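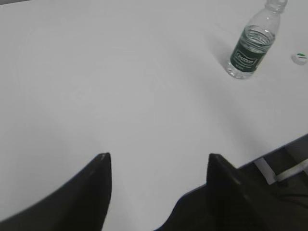

The Habit of Pouring Water

by Teodora Golob

In the house where I grew up, water was never put on the table in the container it came in. Milk could stay in its carton if only the family was present. Water had to be poured. My mother kept a jug with a chipped handle for weekdays, and for Sundays another one, heavier, which no child was permitted to lift. When I moved abroad, to Jallmont, I noticed in the first week that people here drink from the bottle, and that they do it everywhere: at the desk, on the tram, at a dinner with candles.

I do not write this to complain. I have done it myself for many years. But last November I decided that at home I would again pour my water into a glass, every time, also when I am alone and the bottle stands one hand away. This article is about what I learned from such a small decision.

The first thing I learned is that a plastic bottle is not made for pouring. It is made for carrying and for the mouth. When it is full to the shoulder and you take it in the middle, where the label is, the walls give way under your fingers and the water jumps out before you have tilted anything. Every person who has opened a new bottle above a clean tablecloth knows this. It is better to hold it low, near the bottom, where the ridges make the plastic stiff. The other hand opens the cap, and only the cap. You do not squeeze, you turn.

The second thing is the air. A bottle with a narrow neck must breathe while it empties. If you turn it too steeply, it swallows air in big pieces and the stream comes in jerks, glug and glug, and some of it lands beside the glass. If you keep the angle small, the air slips in along the upper side of the neck and the water comes out like a cord. My neighbor from Grastberg, where they bottle a spring water under the name Cesier, pours so quietly that you turn around to see if she has started. She told me she was taught by her grandmother with a basin under her hands, and that each spilled drop had to be wiped by the one who spilled it.

Then comes the question of how much. In restaurants they fill the glass nearly to the top, because it looks generous and the waiter does not have to come back so soon. At home I fill less than half. My favorite tumbler holds 300 milliliters, has no stem, and is wider in its belly than at the mouth. With a low filling the hand can go around it without wetting the fingers, and the water has room to move. There is also something to see. A thick bottom works like a lens, and on a gray morning the water in such a glass collects more light than the window seems to give.

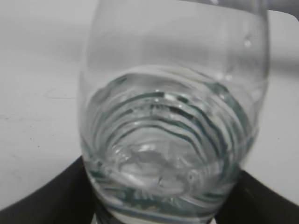

Not everyone agrees with me about the half glass. Danzer wrote to the magazine after my earlier column on tableware that a glass filled so low is an insult to a thirsty guest, and that in his family the host is judged by the rim. If the guest has to ask for more, the host has already failed. He added that he fills to one finger below the edge, and that in all his life he has spilled less than the people who pour with ceremony.

I have thought about this letter for a long time. I believe we are speaking of two different hospitalities. His says: take, there is plenty. Mine says: I will be sitting here and I will pour for you again. With small glasses you must stay near your guest and look at his glass from time to time. For a big company I admit that his way is more practical. In summer I had ten people in my garden, and after the first round I put the bottles in the middle and let everybody serve themselves.

About the choice of the glass I can say less, because it depends on the hand. In the secondhand shop on our street I once weighed two tumblers on the scale the owner uses for yarn. One was 117 grams, the other 246. I bought the heavy one and was sorry later. It looked noble on the table, but my mother-in-law could not lift it comfortably with her sore wrist, and she was too polite to tell me until the third visit. The lighter one had been sold by then. Since that time I ask visitors to hold a glass before I decide anything about it. The heavy tumbler holds my toothbrush and is very good for this.

There are people for whom the opening is more difficult than the pouring. New caps are stuck to their ring with many small bridges of plastic, and all of them have to break in one movement. For a dry, strong hand this is nothing. For an older hand it can be the reason why a person drinks too little on a hot day.
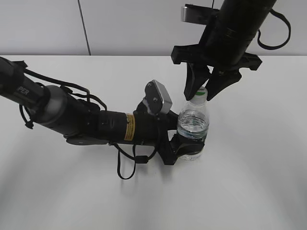

What helps is to divide the work. One hand must do nothing except keep the bottle from turning, and the other does nothing except turn. Most of us try to do half of each with both hands, so the force is lost between them and the bottle twists around like a fish. My mother-in-law puts hers on a folded damp cloth, presses it down a little, and opens it with a piece of rubber glove around the cap. She learned this at a course in the health center, and she has since taught it to half of her staircase. If it still does not open, she knocks at a door. She says one meets people in this way.

It is also good to open the bottle where it will stay. I used to open it at the counter and carry it open to the table, and so I had a wet sleeve two or three times a week. Now the closed bottle goes to its place first, with the glass next to it, and the cap is put down flat where the elbow does not reach. 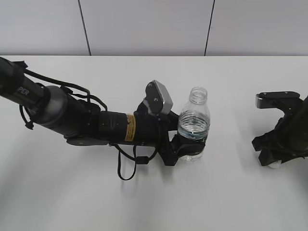 A table for drinking water should be nearly empty. This I understood only late, when I had already bought a tray, two coasters and a little dish for the caps. Around a clear bottle on a plain white top there is nothing to knock over and nothing to be saved in a hurry if the hand slips, and a spill on white is found at once, when it catches the light. So I took away the tray and the dish. One coaster remained, for the wooden table in the other room, which belonged to my aunt and has enough rings already.

I kept to my rule through the winter and the spring. I broke it when I was sick, and on trains, and on one very hot afternoon, on the 26th August, when I came in from the street and drank standing up, directly from the bottle, with my shoes still on. It was very good. Then I took the tumbler from the shelf, poured the rest into it and sat down by the window.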